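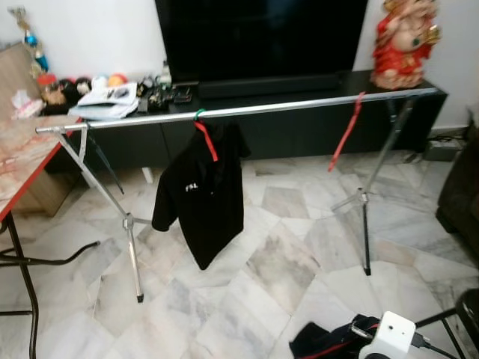
**Muda de pelagem** (também *muda sazonal* ou simplesmente *muda*) é o processo natural pelo qual o cão perde os pelos velhos e os substitui por outros novos. Acontece em praticamente todas as raças, mesmo naquelas que têm fama de não largar pelo nenhum, e quem vive com um cão de pelagem dupla conhece bem aquela altura do ano em que a escova sai cheia, volta a sair cheia e, no dia seguinte, sai cheia outra vez.

## O ciclo do pelo

Cada folículo trabalha ao seu próprio ritmo e passa por quatro fases:

- **Anágena**, a fase de crescimento, longa nos caniches e curta em muitos cães nórdicos;
- **Catágena**, uma transição breve em que o crescimento abranda e a raiz se retrai;
- **Telógena**, a fase de repouso, em que o pelo já não cresce mas continua preso;
- **Exógena**, a queda propriamente dita.

Como os folículos não estão todos na mesma fase, o cão saudável não fica careca durante a muda, embora possa ficar com um aspeto bastante desalinhado, com tufos claros a espreitar nas coxas e atrás das orelhas. É feio, é passageiro e não costuma incomodar o animal.

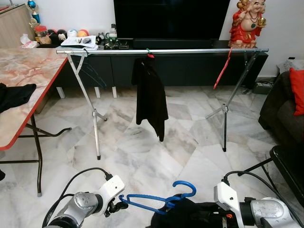

**Nazmiye Yazıcı**
*Tosquiadora canina e redatora da secção de pelagem*
Última revisão: 19/04/2020

## Pelagem simples e pelagem dupla

A pelagem dupla é composta por uma camada exterior de pelos compridos e mais rijos, os chamados pelos de cobertura, e por um subpelo denso e macio que ajuda a conservar o calor. Têm-na o pastor-alemão, o husky, o spitz, o labrador (para surpresa de muita gente, que o julga de pelo simples por ser curto) e tantos cães sem raça definida. Na muda da primavera é sobretudo o subpelo que se solta, muitas vezes em flocos que se podem tirar com os dedos.

Os cães de pelagem simples, como o maltês ou o caniche, perdem pelo de forma mais discreta ao longo de todo o ano. No caniche, o pelo morto fica preso nos caracóis, e daí vem a ideia de que não muda. Se não for escovado, esse pelo acaba por formar nós junto à pele, e os piores aparecem quase sempre nas axilas, debaixo da coleira e entre os dedos.

## O que desencadeia a muda

O principal sinal é a duração da luz do dia, com a temperatura a desempenhar um papel secundário. No hemisfério norte, muitos cães começam a largar o subpelo em março e voltam a mudar no outono, quando se preparam para o frio. Os que passam quase todo o tempo dentro de casa, com luz artificial à noite e aquecimento no inverno, podem ter uma muda menos marcada e mais espalhada pelo ano.

Também contam as hormonas. As cadelas perdem frequentemente bastante pelo depois do cio ou do parto, e a esterilização pode alterar a textura da pelagem, deixando-a mais lanosa. Nos cachorros, a troca da penugem pelo pelo de adulto faz-se aos poucos, normalmente a partir do dorso, e dá origem a uma adolescência capilar francamente cómica!

## Escovagem e banho

Durante a muda, uma sessão diária de 10 minutos rende mais do que uma tarde inteira de escova ao fim do mês, e o cão agradece. Para o subpelo usa-se um rastelo de dentes arredondados, passado no sentido do pelo e sem carregar; para o acabamento serve uma cardadeira macia. Os cães de pelo curto dão-se bem com uma luva de borracha, e há alguns que se encostam à mão a pedir mais.

Um banho morno ajuda a soltar o pelo morto, desde que os nós sejam desfeitos antes, visto que a água os aperta. Depois convém secar bem até à pele. Rapar um cão de pelagem dupla é desaconselhado na maioria dos casos: o subpelo pode voltar antes da cobertura, ou a cobertura voltar irregular, e a pele fica exposta ao sol.

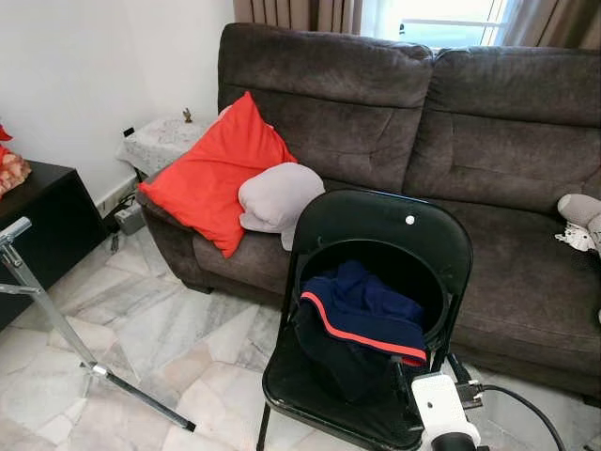 **Dar banho todas as semanas faz com que a muda acabe mais depressa?**

A duração da muda depende do ciclo dos folículos e o banho apenas retira o pelo que já estava solto. Um banho no início e outro mais adiante chegam para a maior parte dos cães, e lavagens demasiado frequentes podem secar a pele.

## Quando deixa de ser muda

A muda normal não deixa zonas peladas, não faz comichão intensa e não altera a cor nem o cheiro da pele. Falhas redondas, crostas, vermelhidão ou perda simétrica nos flancos justificam uma visita ao veterinário, pois podem indicar parasitas, fungos, alergias ou problemas da tiroide.

## Ver também

- Subpelo
- Dermatite alérgica à picada da pulga
- Tosquia higiénica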